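最后更新:10月

4 待客零食的陈列、散落与归箱

4.1 茶几周边的物品分布

在 Gamley 住区参与调查的12户家庭中,待客零食的存放很少局限于单一容器。糖果、巧克力与坚果在节庆前后集中摆放于客厅茶几,随后分散至沙发、地毯、餐桌及儿童活动区域,最终有一部分回到纸箱或储物柜内。本节讨论这一过程的后半段,即零食离开陈列器皿之后如何被收拢,以及敞口纸箱在其中所起的作用。陈列器皿、地面散落物与纸箱之间的空间关系见图3。

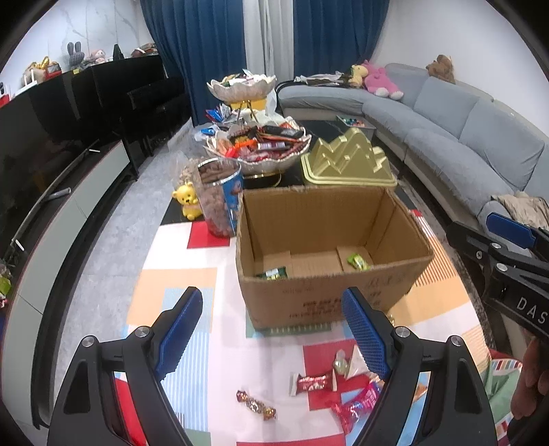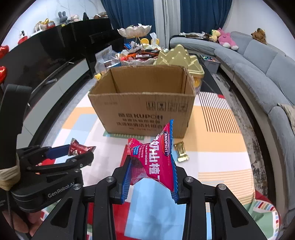
图3 棕色敞口纸箱及其近旁的独立包装糖果

多层果盘是调查中最常见的陈列器皿。图3第一幅中的果盘以金色支架承托上下两只碗,上层为白色荷叶边造型,下层碗口较大,盛有巧克力条及多种颜色包装的糖果。果盘周围另有透明塑料罐、袋装花生和金色托盘,黑色茶几的台面因此相当拥挤。类似的拥挤状态在其他家庭中同样存在。住户通常先布置果盘,再将果盘容纳不下的零食就近放置,台面上由此形成一个以果盘为中心、向外逐渐松散的分布。外圈物品多保留购买时的包装,其整理程度明显低于果盘之内的物品。

茶几高度较低,台面与地面之间的距离短,零食落到地毯上之后往往不会立即被拾起。访谈中,多数住户认为带独立包装的糖果落地后仍可食用,无须当场处理;开口的坚果和散装点心则会被尽快清理。包装形式因而直接影响了散落物在地面停留的时间。图3第一幅的地面上可见红色的糖果条包装、金色扭结包装的糖果和一只半透明小袋,它们与纸箱相距不远,箱底则放有两颗带包装的糖。我们将此类处于器皿之外、容器之旁的物品记为“待归物品”,以区别于已入箱物品和仍在陈列中的物品。

需要说明的是,“待归物品”仅描述位置,不包含对住户意图的推断。同一颗糖果放在纸箱旁,可能准备入箱,也可能刚从箱中取出,单一时刻的影像不足以区分二者。凡涉及先后次序的判断,本文均以入户观察记录和访谈为依据,影像仅用于核对物品种类、包装特征与相对位置。

4.2 纸箱作为临时容器

在记录到的86次归箱活动中,住户使用的容器以纸箱为主,其次为收纳篮和购物袋。纸箱多数来自食品或日用品的运输包装,开封后未被折叠丢弃,留在客厅一角或餐桌旁继续使用。住户对这类纸箱的称呼并不统一,有称“零食箱”者,有称“杂物箱”者,亦有家庭从未为其命名,仅在对话中以“那个箱子”指代。

纸箱之所以被选用,首先与其开口方式有关。箱盖折翼去除或向外翻开之后,纸箱上方形成完整的矩形开口,住户可以从任意一侧投入物品,站立或坐于沙发时均无须另行开合。与带盖收纳盒相比,敞口纸箱减少了一个动作,而这一动作恰是访谈中受访者最常抱怨的部分。一位受访者表示,家中的带盖盒“盖上以后就没有人再去打开”,糖果在盒中放到次年才被发现。

其次,纸箱的侧壁具有一定高度,能够遮挡箱内物品。部分住户将此视为优点,认为客人不会注意到箱内的杂乱;另一部分住户则认为遮挡妨碍了查找,致使同一类糖果被重复购买。两种看法在同一户内并存的情形也有出现,通常与家庭成员的分工有关:负责待客布置的成员倾向于遮挡,负责采购的成员倾向于可见。

纸箱正面的印刷文字也参与了家庭内部的识别。图3第二幅中的纸箱正面印有深色粗体文字,右上部有一排四个方形搬运标志。这类印刷原本服务于运输与仓储,在家庭环境中则成为区分不同纸箱的标记。数位受访者能够准确说出家中某只纸箱上的字样或颜色,却无法说出箱内现存物品的种类。由此可见,纸箱的外观记忆与内容记忆是分离的。手写标注在一定程度上弥补了这种分离,但标注内容往往停留在首次使用时的状态,箱内物品更换之后很少有人修改。

纸箱的摆放位置同样值得注意。调查所见的纸箱有的直接置于地面或地毯上,有的放在桌面一侧。置于地面时,纸箱主要承接从茶几和沙发周围拾起的零食,儿童也能够自行取放;置于桌面时,纸箱更多用于集中整理,成人可以在较短时间内完成分拣。两种位置之间的转换并无固定规律,取决于当时可用的台面空间以及纸箱的重量。

4.3 包装特征与分拣依据

本研究在入户阶段登记了约456件独立包装零食。登记以件为单位,每件记录其包装形式、主要颜色、可辨识文字和登记时所处的位置。包装形式分为扭结式、枕式、立式小袋和条形包装四类,无法归入上述类别者另行列出。

扭结式包装的糖果体积小、形状不规则,两端的扭结部分容易相互牵绊,堆放时会形成较大的空隙。住户在装箱时多将其整把投入,较少逐颗摆放。条形包装的巧克力则常被平行排列,占据箱底或箱壁一侧。立式小袋在装箱后难以保持直立,倒伏后覆盖在其他糖果之上,使下层物品不易辨认。枕式包装介于两者之间,边缘较为平整,但内容物为块状或颗粒状时,包装表面会出现明显的起伏。

包装的透明程度影响住户对内容物的判断。以图3第二幅居中的粉色包装为例,其表面印有“奶山楂”字样和英文“HAWTHORN”,左下部分透明,可以看到深红色的内容物。在分拣访谈中,受访者面对此类局部透明的包装时,通常先看内容物的颜色,再看文字。面对完全不透明的包装时,颜色成为首要依据,文字仅在颜色相近、需要进一步区分时才被阅读。

颜色依据的优先地位在儿童受访者中更为突出。儿童倾向于将红色包装归为一组,不论其中是巧克力、果脯还是硬糖;成人则在颜色分组之后再按口味或质地作二次划分。二次划分的标准在各户之间差异较大。Laing 片区的家庭较多采用“软”与“硬”的区分,Branon 片区的家庭则较多按“给客人的”与“自家吃的”区分。后一种标准与包装特征没有直接对应关系,同一品种的糖果可能因购买渠道或摆放位置不同而被分入两组。

语言也是分拣中不可忽视的因素。部分零食包装同时印有中文和其他文字,受访者对自己不熟悉的文字普遍采取忽略态度,转而依赖图案与颜色。罗娅·阿萨迪(Roya Asadi)在入户记录中指出,多语言包装在混放之后更容易被归入“其他”一类,而“其他”一类恰是箱内停留时间最长的部分。本研究后续的复访支持了这一观察,复访时仍留在原箱中的零食以“其他”类居多。

4.4 归箱活动的组织方式

归箱活动大体表现为两种形式。第一种是零散归箱,发生在日常起居中,成员经过茶几或沙发时顺手拾起一两件零食投入箱中,不作分类,也不调整箱内已有物品。第二种是集中归箱,多发生在客人离开之后或次日上午,由一至两名成员将果盘、托盘和地面上的零食统一收拢,并在收拢过程中进行粗略分类。

零散归箱的单次处理量小,但持续时间长,对客厅整洁状态的维持作用较为稳定。集中归箱的单次处理量大,常伴随对果盘的重新布置:外观完整、颜色鲜明的糖果被留在果盘上层,其余物品入箱。果盘上层由此逐渐固定为少数几个品种,而箱内品种日益混杂。若干受访者对此有所察觉,并以翻倒纸箱、重新挑选的方式加以调整,但这种调整的间隔较长。

两人共同归箱时,成员之间存在不言明的分工。常见的做法是一人负责拾取,另一人负责投放和摆放;也有家庭按区域分工,一人处理茶几台面,一人处理地面。按区域分工的家庭在完成时间上较短,但箱内分类的一致性较低,两名成员各自依据自己的标准投放,中途很少交流。当纸箱位于两人之间时,投放路径较短,拾取动作的重复较少;当纸箱偏于一侧时,距离较远的成员往往先将零食聚成小堆,再一次性移入箱中。地面上的小堆在活动中断时容易被遗留,构成待归物品的一个重要来源。

地毯对拾取过程有一定影响。花色拼接的地毯使小件糖果不易被发现,尤其当糖果包装与地毯局部颜色接近时,住户需要俯身或变换角度才能确认。使用单色地毯或未铺地毯的家庭较少提及这一困难。不过,铺设地毯的住户普遍认为地毯使糖果落地后不易滚远,拾取范围反而较为集中。两种影响的相对大小有赖于更细致的比较,本研究的样本尚不足以作出判断。

4.5 器皿清空与纸箱的去留

果盘清空之后,陈列器皿的处置方式与纸箱明显不同。带有装饰性的果盘和托盘在清洗或擦拭后多留在原处,空置时仍被视为客厅陈设的一部分。小型摆件亦与此类似,住户很少将其与零食一同收起。纸箱则缺少这种陈设身份,其去留完全取决于箱内是否仍有物品。箱内只剩少量糖果时,住户对纸箱的态度较为犹豫:丢弃纸箱需要先为剩余糖果另寻去处,保留纸箱又占用地面空间。

在访谈中,共有31条陈述涉及纸箱的最终处置。较多的陈述提到将剩余糖果并入另一只容器后折叠纸箱,其余陈述提到继续使用、转作他用或随废纸一并回收。转作他用的例子包括存放儿童玩具、充电线和换季织物。纸箱一旦改作他用,原有的零食通常未被彻底清出,少量糖果留在箱角,与新放入的物品混在一起。本研究在两户家庭的玩具箱中记录到此类残留。

Zarnance 收纳方案在试用阶段曾建议以带分隔的浅盒替代纸箱。试用家庭对分隔盒的外观评价较高,但在集中归箱时仍习惯先使用纸箱收拢,再由纸箱向分隔盒转移。转移步骤在活动繁忙时经常被省略,分隔盒因而长期处于半空状态,纸箱则继续留在茶几附近。试用结束后,有家庭将分隔盒移至厨房用于存放调味料,客厅中的零食仍由纸箱承接。关于分隔盒尺寸与茶几剩余台面之间的匹配问题,将在下一节结合各户的家具测量结果加以讨论。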